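Gallery: Sorting out the shared kitchen at Protomthorpe

Home > Galleries > Kitchen clear-out

Posted March 25, 2024 by Ashley Clegg

The kitchen on the ground floor at Protomthorpe has been used by four different groups since the building opened, and each of them left things behind. Bheki Ndlovu and I spent two days going through it before the new worktops went in. We photographed a lot of it so that people could claim what was theirs, and this page puts the pictures in order with some notes. Click any picture for the larger version. Captions for the smaller pictures are listed by number.

Anything marked "claimed" has already gone. Anything marked "going" can be collected until the end of the month. After that it goes to the Gumede shop on the corner, who have agreed to take clean kitchenware in boxes.

1. The tall cupboard, before
Both doors open. The top shelf was baking tins, most of them the same size. The shelf had bowed and has now been turned over.

2. The tall cupboard, after
Tins on the bottom, dry goods at eye level, spare tea towels at the top. Please keep it this way round. The bottom shelf is the only one that takes the weight.

3. Baking tins
Two loaf tins and the deep square one are staying. The rest are going. The one with the dent still bakes level.

4. Lids
All the lids laid out on the floor to see what matched. The ones without a partner went in the recycling.

5. Mugs
We kept 20. There were a good many more than that. If you had a mug with your name on it, it is in the box under the noticeboard.

6. The Amanis casserole
Claimed. It had been at the back of the corner unit and needed a long soak. The lid was found separately, in the cleaning cupboard.

7. Corner unit, empty
Bheki took the carousel out to get at the screws. It has been put back and turns properly now, though it still catches if something tall is put on the lower tray.

8. Glasses
Sorted by height. Tall ones are on the left side of the wall cupboard, short ones on the right. Anything chipped was wrapped in newspaper and thrown away.

9. Cutlery drawer
New tray, bought for this drawer and cut down slightly at the back. Teaspoons are short as usual. If you have any at home from the summer lunch in August, we would be glad to have them back.

10. Knives
On the magnetic strip, and they should stay there. Please don't put them back in the drawer.

11. Under the sink
We found a second stopcock under here, which the plumber has now labelled. Cleaning sprays are in the caddy. Nothing else is to be stored under the sink.

12. Scales
The Vinach scales are the ones to use. They were checked against a new bag of flour and read correctly. The older pair reads heavy and is going.

13. Crates and tall containers
Crates are for moving things between the kitchen and the hall and should come back empty. Tall containers should be stored upright with nothing pushed down inside them. 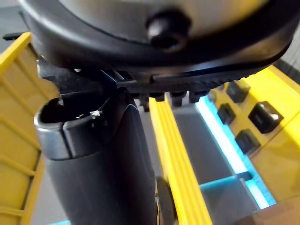 It helps to check the bottom of anything deep before it goes on a shelf. We tipped out old receipts, a bulldog clip and a fair amount of rice from various pots and jars, and one jug had to be soaked overnight. Rinse and dry first, then put away.

14. Pans
Hanging from the rail in size order. The largest one is too heavy for the rail and lives on the shelf by the cooker.

15. Boxes for Gumede
Packed and taped, in the corridor by the side door. The contents are written on top of each one. If you think something of yours is in there, open the box and look, but tape it up again.

16. The old worktop
Photographed the afternoon before it came out. The burn mark by the cooker had been there as long as I have.

17. The new worktop
Fitted and sealed. Use a board and a trivet. It came to 960 pounds including fitting, and 391 of that was covered by the spring sale, so thank you to everyone who brought cakes or bought them.

18. The list on the door
Inside the door of the tall cupboard is a list of what lives where. If you move something for good, change the list as well. There is a pencil on a string.

Still to do: the fridge seal, the light over the sink, and the shelf for cookery books. Bheki has the brackets for the shelf but we haven't agreed which wall.

To claim anything in the gallery, leave a note in the kitchen pigeonhole with the picture number and your name. If two people want the same thing it goes to whoever asked first.

Previous gallery: Hall floor, sanding and varnishing
Next gallery: Side garden, new beds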